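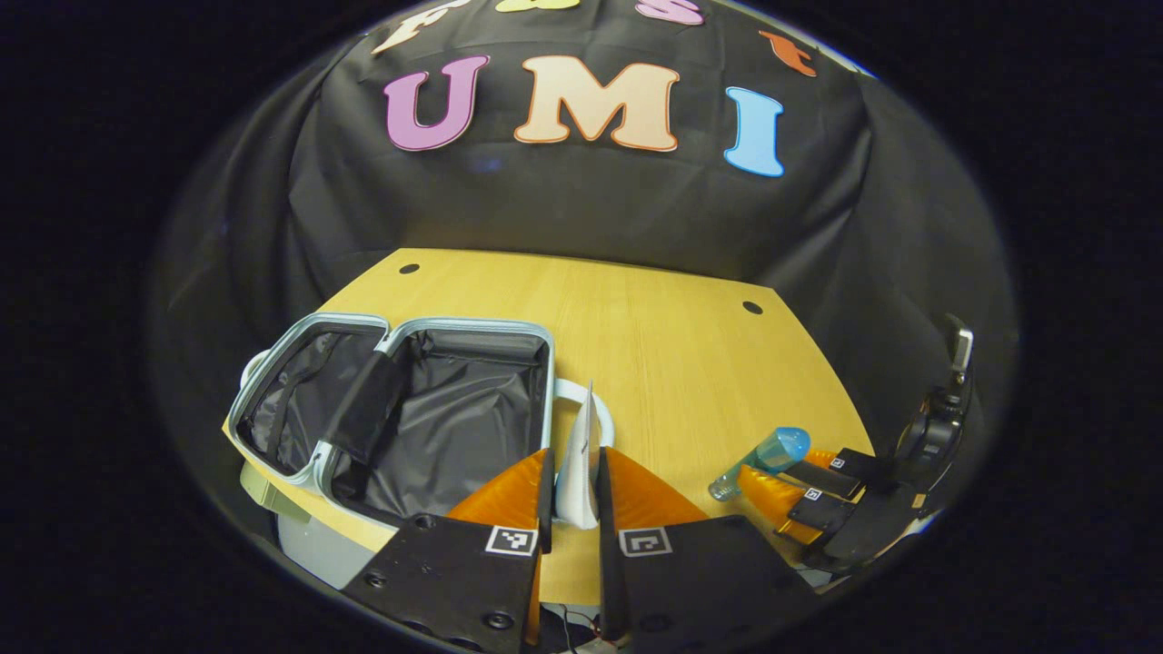
Felt letters on black cloth, behind the table.

The Ferry Book

Teodora Delić took over the ferry office at Herkum in June, when Gijs Prins's knees would no longer do the steps. He gave her two keys, a tin of pencils and the book.

The book was for lost things. Gijs had kept it the same way for 30 years. Each thing had a line, with the date, where it was found, and the word "fetched" written at the end if somebody came. There were 264 lines without that word. He had gone through them with a ruler on his last evening and told her the figure as if it were a debt he was passing on.

"You don't have to do anything about them," he said. "Only don't throw them out."

They were in the back room, on shelves he had put up himself. Umbrellas mostly. Gloves, a clarinet with no mouthpiece, a child's boot, a bag of curtain rings, a set of false teeth in a mustard jar. Each had a brown label tied on with string. The room smelled of wet wool even in summer.

Teodora sold tickets through the window and wrote up the crossings. The boat went over to Grevatum and back, every hour until dark. In July it was full of people with bicycles. In September it was the school children and the women who cleaned at the hotel, and there were long gaps when she had nothing to do but listen to the rope knocking on the post.

She started reading the labels then. Most of them told her nothing. "Grey scarf, rear bench." But one was tied to a flat parcel on the bottom shelf, behind the umbrellas, and it said "Letters, F. El Ouafi, will call." The date was 15 years old.

She telephoned Gijs.

"The sewing teacher," he said. "She went across on the last boat and left it on the seat. She rang up the next morning and said she'd call for it."

"And she didn't?"

"It isn't marked, is it?"

"Did you ring her back?"

He was quiet for a bit. She could hear his radio. "She said she'd call," he said.

Teodora took the parcel down and put it under the ticket counter. It stayed there for three weeks. Now and then she caught it with her foot. She didn't open it, though the paper had gone soft at the corners and it would have been easy.

Mostafa Ouazzani, who steered the boat, knew most of the people on the other side. She asked him about a sewing teacher and he said there was a Fadwa El Ouafi in the street behind the bakery, or there had been. His aunt had gone to her for a wedding dress. The dress had been good but late.

"How late?"

"After the wedding," he said. "She wore it to the christening."

On Oct 23, 2021 the wind got up and they stopped the boat after the noon crossing. Teodora was already on the Grevatum side with the parcel in a shopping bag. She had meant to be back within the hour. Mostafa tied up and went to his aunt's to eat, and Teodora walked up past the bakery and asked at the first door she came to.

It was the third door. The woman who opened it was younger than Teodora was. She gave her name as Nouhaila Nasr.

"I'm looking for Mrs El Ouafi," said Teodora. "From the ferry. It's about a parcel she left."

"She's asleep," said Nouhaila. "She sleeps after lunch. When did she leave it?"

Teodora told her. Nouhaila looked at the bag and then stood back to let her in.

They sat in the kitchen. Nouhaila was the niece. She had come for a winter and stayed on. She made tea and put out some biscuits from a packet, and neither of them touched the parcel, which lay on the table between the cups. The wind was pulling at something on the roof.

After a while there were slippers in the passage, and Fadwa El Ouafi came in with her hair flat on one side. She was a big woman and she held on to the door frame as she came through. She read the label without her glasses, holding it out as far as her arm would go.

"I said I'd call," she said.

"Yes," said Teodora. "It's in the book."

"I had words with that man. He told me the boat wouldn't wait, and I said it had waited for others." She sat down. "Then I didn't like to go in."

She undid the string rather than let Nouhaila cut it. There were envelopes inside, all addressed in the same slanting hand, with foreign stamps. She turned over the top one and put it back.

"Are they all there?" said Nouhaila.

"How should I know? I never counted them." She pushed the plate towards Teodora. "Is he still there, Prins?"

"He's retired. His knees."

"Good," said Fadwa El Ouafi. Then she said, "Which knee?"

"Both, I think."

She nodded and ate a biscuit. She asked what the fare was now and said it was too much.

The boat didn't run again until the next morning. Teodora slept on Nouhaila's sofa under a coat, went over on the first crossing, and unlocked the office. She found the line in the book and wrote "fetched" at the end of it. Then she looked at the word for a moment, crossed it out, and wrote "taken".

Gijs rang at ten to ask if the gutter had held.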